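Urkmont project notebook, October, late afternoon

Back at it after lunch. Aidan Moynihan had the station booked until two, so I spent the first bit re-reading my own notes and found I'd written "fix the thing with the left one" with no further detail. Thanks, past me. I'm pretty sure it meant the tracking dropout when the left cube turns away from the head camera, so that's what I chased today.

The plan for the class demo is still the vanity task: pick up a small bottle, move it over, set it down upright. Valentin Rusu wants 70 clean demos before we train anything, and we're at 57 (I threw out a bunch where I'd started moving before the recording did, so that number went down before it went up!). Both grippers have to stay in view the whole time, even if only one is doing the work.
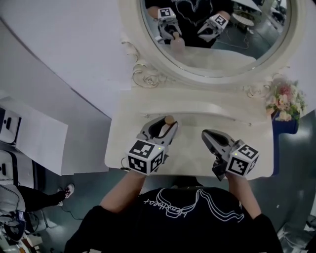
Bottle task at the vanity, left gripper on the bottle, right one open.

The mirror worries me a bit. Both cubes show up in it, so there are extra markers for the tracker to get excited about. Aidan thinks the flipped patterns won't decode and we're fine. I think he's probably right, but I'd like to see it in the logs before I believe it. Valentin says just throw a cloth over the glass, but then it's hardly a vanity, is it?

Other stuff:

Elbows in. When I reach too far forward the left cube tips over and the pose jumps. Slower wrist turns helped a lot.

Rounded cap is slippery to grab from the side. Coming in lower and closing on the body of the bottle felt much better, will do all the new ones that way.

Session folder on Chiu is getting full. I moved 512 clips over to Kendness and haven't deleted the originals yet, please don't clear them until I've checked the copy.

Tomorrow: 13 more demos if my shoulders hold up, then run the marker check on the mirror side. Aidan, can you send me your script? The version I've got still has the old cube size in it.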